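小型手工陶器合作社的订单分配与预付款机制分析
课程项目报告

摘要
本报告以Stullby陶器合作社为对象，研究在订单量波动较大的条件下，订单分配规则与预付款比例对成员收入稳定性的影响。研究使用合作社提供的订单台账和成员结算记录，建立了一个简单的离散时间模型，对现行规则与两种替代规则进行比较。结果表明，按产能加权的轮转分配能够降低成员月收入的离散程度，但会延长部分批次的交付周期。预付款比例的提高对原料采购的及时性有明显作用，其代价是合作社周转资金的占用增加。

一、研究背景
Stullby合作社由分散在几个村镇的家庭作坊组成，主要产品为手拉坯餐具、储物罐和小型花器。成品统一送至Pluvholm的仓库检验、包装，再由合作社的网店及签约零售商销售。各作坊的设备条件差别较大，有的拥有自己的电窑，有的需要排队使用公用窑炉，因此同一款产品在不同作坊的单件工时并不一致。

合作社目前采用“先报先得”的派单方式。新订单发布后，作坊在两天内申报可承接数量，由协调员按申报顺序确认。该方式操作简单，但响应速度快的作坊长期占有优势，部分成员在淡季几乎没有订单。另一方面，合作社在确认订单时支付一部分货款作为原料款，余款在验收后结清。当原料款不足以覆盖陶土和釉料的最低采购量时，作坊往往推迟开工，等待与下一批订单合并采购。

二、数据来源与处理
本项目共整理订单记录400条，涉及作坊49家。每条记录包括下单日期、产品类别、数量、承接作坊、预付款金额、验收日期和合格数量。原始台账有纸质和电子两种形式，纸质部分由小组成员分别录入后交叉核对。

录入过程中发现的问题主要有三类。其一，同一作坊在不同时期使用过不同名称，需对照结算账户合并。其二，部分验收日期填写为入库日期，两者之间存在间隔，本报告统一以验收单日期为准。其三，有67条记录缺少预付款金额，这些记录仅用于交付周期的统计，不进入资金占用的计算。

产能数据无法从台账中直接获得。我们以各作坊历史上单月最大合格交付量作为产能的近似值。这一处理对新加入的作坊不利，因为其历史记录较短，实际产能可能被低估。

三、模型设定
模型以周为时间单位。每周到达的订单按产品类别分组，各组数量从历史分布中有放回抽样。作坊的状态由三个变量描述：剩余产能、在制数量和原料库存。订单确认后，若原料库存满足最低开工量，则下一周开始生产；否则进入等待状态，直至累计预付款达到最低采购金额。

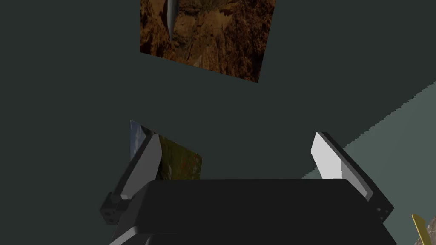

窑炉约束单独处理。拥有自有电窑的作坊，烧成环节设为固定周期；使用公用窑炉的作坊，烧成时间取决于排队长度。公用窑炉按满窑计算，未满窑时不点火，这与合作社的现行规定一致。由于不同釉料的烧成温度不同，同一窑次只能合并同一温度区间的产品。模型将产品简化为中温和高温两组，没有考虑特殊釉色对气氛的要求。

分配规则设三种。规则A为现行的先报先得，作坊的响应顺序按历史响应时间的分布抽取。规则B为简单轮转，各作坊依次承接，不考虑产能差异。规则C为产能加权轮转，每个作坊维护一个累计份额，派单时优先选择实际承接量与应得份额差距最大的作坊，剩余产能不足时顺延。

评价指标为成员月收入的变异系数、订单平均交付周期和合作社周转资金占用峰值。

四、结果与讨论
在收入稳定性方面，规则C的表现最好，规则B次之。规则B的问题集中在大批量订单上：小型作坊轮到大单时只能承接一部分，剩余部分反复拆分，产生较多的零散批次。零散批次又使公用窑炉的排队时间变长，抵消了轮转带来的一部分收益。

在交付周期方面，规则A最短。响应快的作坊大多有自有电窑，订单向其集中后烧成等待较少。规则C下交付周期有所延长，延长部分主要来自公用窑炉的满窑等待。若允许相邻作坊合并入窑，该差距会缩小，但合并入窑涉及运输中的坯体破损，台账中没有可用的破损数据，本报告未作定量估计。

预付款比例的影响呈分段特征。比例较低时，小幅提高几乎不改变开工时间，原因在于累计金额仍低于最低采购量；越过该门槛后，等待状态的作坊数量迅速下降；继续提高，开工时间基本不再变化，而资金占用仍线性增加。门槛位置与订单批量有关，批量越小，所需的预付款比例越高。据此，统一比例并不是合适的做法，按批量分档更为合理。

作为补充，我们考察了集中采购的情形。假设由合作社向供应商Grollix统一订购陶土，再按订单分发，则最低采购量约束不再作用于单个作坊，规则B与规则C下的等待时间均有下降。该情形需要Pluvholm仓库提供干燥的存放区域，并承担分装工作，相应成本未计入模型。

五、局限性
第一，模型假定作坊接受所有派单，没有考虑农忙、节庆等时段的主动减产。第二，合格率按作坊取平均值，未区分产品类别，储物罐带盖产品的配合公差要求较高，其实际合格率应低于餐具。第三，零售端的退货未纳入分析。第四，产能近似值的误差会直接影响规则C的份额计算，在正式采用之前应通过实地访问加以修正。

六、建议
建议合作社先在餐具类订单中试行产能加权轮转，储物罐和花器维持现行方式，待积累一个完整淡旺季周期的数据后再作调整。预付款按批量分为小、中、大三档，小批量适用较高比例。台账应增加两个字段：开工日期和窑次编号。现有记录无法区分原料等待与窑炉等待，增加字段后可以直接计算。

派单工具可以在现有电子表格的基础上实现。本组提交的附件包括规则C的份额计算表和字段说明，计算表按Hrynyshyn门店的订单格式预设了列名，其他渠道的订单需先转换后再导入。

附录A 变量定义
剩余产能：产能近似值减去当月已确认数量，单位为件。
最低开工量：一次练泥和拉坯所需的最小陶土量，按作坊填报。
累计预付款：尚未用于采购的预付款余额，不跨季度结转。
交付周期：订单确认日至验收单日期的天数，含周末。

报告提交日期：2021年11月15日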